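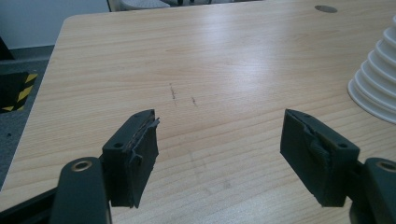 Pale wood-grain top, rounded corner, lots of glare from the lights.

How to stand up a tall stack of paper cups (and keep it up)

Quick one. Been asked for this a few times so typing it up before the next drinks morning. White paper cups, one table, one tall stack people can pull from. Takes a couple of minutes once you've done it. First time maybe longer.

Works for coffee, water, lemonade, soup if your cups are rated for hot. Check the box.

What you need

A sleeve of paper cups, all the same size. Same brand too if you can.
A flat table that doesn't rock.
A damp cloth and a dry one.
Clean hands or food gloves.
A bin close by for the plastic sleeve.

We buy ours from Kwok, 480 to a case. Plendberg cups are fine too, slightly stiffer rim, cost more. Don't mix the two. They look like the same cup and they are not, the taper is off and the stack gets a kink in it wherever you switch over.

Step 1. Sort out the table

Push down on each corner. If it rocks, fold up a bit of cardboard and wedge the short leg. Do it now, you won't want to be under there later.

Wipe with the damp cloth, then the dry one. Go along the grain if it's a printed wood top like ours (Nuvell, the light one). Shiny tops under overhead lights hide sticky rings really well, so crouch down and look across it from the side. Or just run your palm over it. Quicker.

Let it dry all the way. Paper bottoms soak up whatever is there.

Step 2. Pick the spot

Near the middle is good for a tall stack. Edges get bumped by hips and bags. Corners are worse.

If your table has a cable hole, don't put the stack over it. Next to it is ok as long as the whole cup is on solid table. I leave 2 inches if I have the room.

Then do the reach test. Stand where your guests are going to stand, put your arm out. Can you get to the top without leaning on anything? Fine. If not, slide the spot forward a bit.

Step 3. Open the sleeve without wrecking it

Snip one end only. Don't rip it down the side, cups go everywhere and then you're picking them up off the carpet and throwing them out.

Keep the sleeve on while you carry it. Stand it on the table first, a hand around the middle, then peel the plastic off upward. Slow. The plastic grabs the rims and will pull the top few off with it if you rush. Ask me how I know.

Bin the plastic right away. It slides off tables and people step on it.

Step 4. Rims up or rims down

Two ways to do it.

Rims up: open mouth at the top of the stack. Easy to grab by the rim, easy to see whether the next cup is clean. Narrow end is on the table though, so it tips easier.

Rims down: wide end on the table. Steadier. Keeps dust out of the cups too. A bit slower to pull from because you're lifting from the closed end, and sometimes two come together.

For a short queue I do rims up. For kids, or outdoors, rims down every time. Your call. Just don't do half and half in the same stack, obviously.

Step 5. Seat the cups

This is the bit people skip. Straight out of the plastic, the cups are bunched tight in some places and gappy in others. You want the rims spaced evenly all the way up, so it looks like ribs.

One hand flat on top, other hand around the lower part. Press down lightly and give it a quarter turn. Lightly!! If you jam them together nobody can get one off with one hand, and they end up holding the stack with one grubby palm while they tug.

Look for a rim that's dented or folded over. Pull that cup out and toss it, one bad rim is enough to throw off everything above it.

Step 6. Check the lean

Step back and look at it from the front, then go look from the side. A stack can look dead straight from one and be well off from the other. A little lean is normal with a tall one, paper cups aren't cut perfectly. Ours tilt to the left more often than not, dont know why.

Small tilt, give the whole stack a turn and look again. Sometimes that's all it needs. Bigger tilt, split it about halfway, twist the top half round so the two leans work against each other, set it back down. Hold the lower half while you do it.

Still leaning? Make it two shorter stacks. No shame in that.

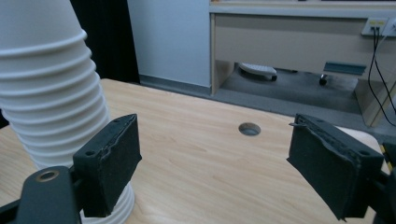
Step 7. How tall is too tall

Depends on the cup. 100 in one stack is my limit indoors with nothing moving near it. Most days I stop well before that. Outside with any breeze, half.

Simple test. Tap the table with your knuckles. If the top wobbles and settles, good. If it keeps going, take some off.

Step 8. Keep the rest of the table clear of trouble

Drinks go on a different table, or at the far end. One spill and the bottom cups are done. Same for the ice bucket.

Run any kettle or urn cable along the floor behind, never across the table in front of the cups. Tape it down if people walk there. We use Ovon tape, comes up off carpet without much fuss.

Last look before people come in: stack clear of the back edge, clear of the hole, open rim up top.
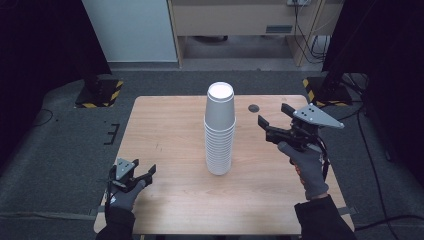
Step 9. Topping up

Don't drop new cups in on top one at a time, takes forever. Wait till the stack is down to about a hand high, lift that off, stand the new sleeve in its place, put the old ones back on top so they go first.

Our biggest morning was 221 cups, October, and that was two refills. Keep the spare sleeves under the table, closed.

Afterward, leftovers go back in their sleeve, end folded over, rubber band. Anything that touched a wet table goes in the bin.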